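November 10, 2023
Test kitchen notebook, Clukthorpe recipe changeover

Back at it after two days off for the inspection (passed, hooray, one note on the hand sink). Today's job was the short rib for the new menu. The old dining room shuts at the end of the month and the grill opens in January, so anything I can't get right by then goes on the "maybe spring" list, and that list is already too long.

Started the braise with the Strobel stock, the dark one. Salted the ribs last night at 18 grams to the kilo and that's the right number, I'm not touching it again. Seared in two rounds. The pan was too crowded on the first round and those pieces came up gray on one side, so whoever does this on the line: give them room, please! It adds a few minutes and it's worth it.

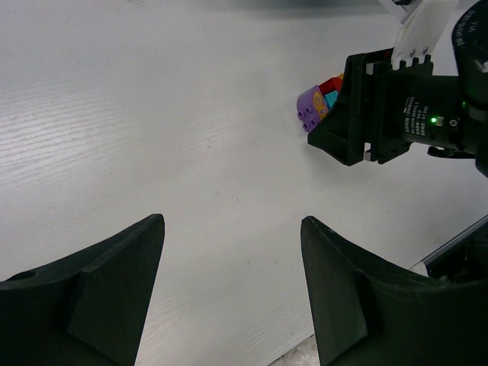
White tabletop, wood grain showing.

Oven at the low setting, lid on, 6 hours. I pulled one piece at the 4 hour mark to see if we could get away with less. We can't. It was tasty but it fought the fork, and the fat along the bone hadn't let go yet. By the end it was lovely, really soft, and the sauce only needed a short boil to coat a spoon. I did forget to skim before reducing (again), so there's a greasy edge on today's batch. Chill it overnight and lift the fat off cold, much easier.

Next thing was polenta. Tried the coarse grind from Zoltmont next to our usual. The coarse one tastes more like corn and I want it on the menu, but it drinks up liquid like crazy and sets hard if it sits on the pass. Loosened it with a ladle of stock and it came back fine. Would it come back a second time in the middle of a rush? No idea, need to try that with the full pot. 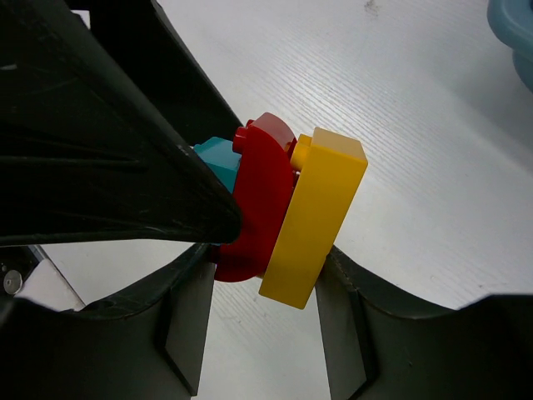 Plating took up most of the afternoon. The old plate has the meat off to one side with the vegetables fanned out, and it eats up space and goes cold fast. I want height this time, everything going straight up from the middle: polenta, then rib, then the crisp onions. Three layers, same as the three plastic blocks in that stack, except those lock together and mine slide. First try leaned before I'd even put the sauce on. Second try I pressed a dent in the polenta with the back of a spoon and the rib sat down into it nicely. Sauce goes around the outside, never over the onions, they go limp in no time.

Costing, quick version. With the rib at the Binden price we land at 34 percent food cost, which is high for us. Cutting the portion a little would fix it but I'd hate to, it looks stingy on the bigger plate. Maybe the smaller bowl? I have one on the shelf and keep forgetting to try it. The onions cost next to nothing so there can be plenty of those.

Also the char on the cabbage wedge is too bitter as written. Less time on the grates, more butter, finish in the oven. 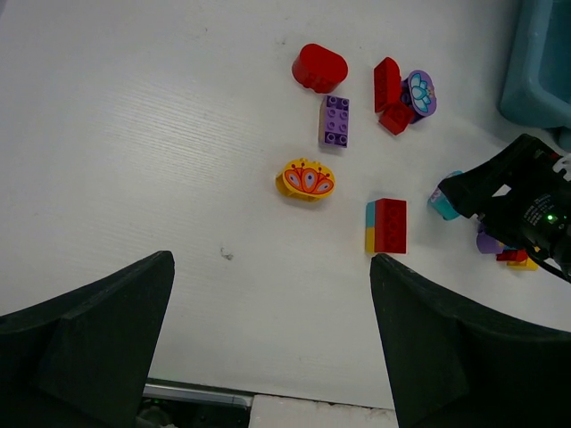

For tomorrow

Skim the cold sauce and taste it again before adding any salt.
Hold the coarse polenta on the pass through a whole lunch, stir it now and then, write down when it tightens up.
Try the rib in the small bowl.
Order more onions.
Ask Binden if the price moves on a bigger order, and get it in writing this time.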